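Codness Fertility Clinic, embryo storage room
Safety check, 2023-03-04

Tank alarms tested: yes. Tank 2 slow to sound, reported to Brondel.
Nitrogen levels logged: yes.
Consent forms on file: 1,273 of 1,378. Letters went out in December for the rest.

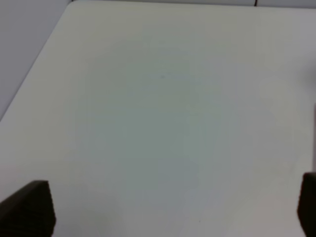
Nothing to be discarded without two signatures. The old form is still in use at Clonness and must be replaced.
Oxygen monitor: pass.
Gloves and face shields: one shield cracked, reordered.
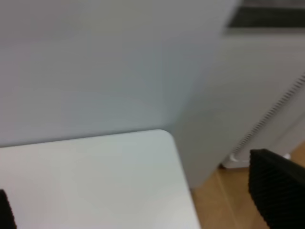

White tabletop against the wall, rounded corner.

Door lock: pass. Next check after the Brondel visit.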